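Pornora finger pads, reviewed after 500 brick pick-ups

We record examples at Tamness for a model that has to learn sorting, and toy bricks are the cheapest way I know to humble a gripper.

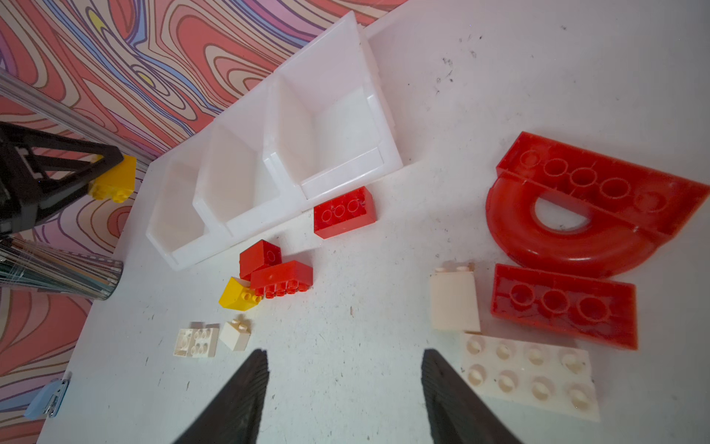

Grip

The ridges on the inner faces are fine and they earn their keep. A 2x4 plate lying studs up comes off the table nicely. The tiny 1x1 is another matter, and I have said things to it I wouldn't repeat in front of Adoración Prieto, who checks our recordings. Curved arches are fair game if you take them by the rim.

What the model sees

Matte black was the right choice. The wrist camera gets both fingertips in view with no glare off them, so all our shine now comes from the bricks and the sorting tray. The old Vidal pads gleamed like a bathroom tap and we binned 65 recordings over it.

Niggles

The ridges collect crumbs, so wipe the table more often than I do. Changing a pad takes 2 screws, both keen to live under the bench. Pornora promises up to 200 hours before the edges round off – mine began sooner, though I do drive like a man parking a caravan.

I'd buy them again. The Mivonlow ones are softer and cost more.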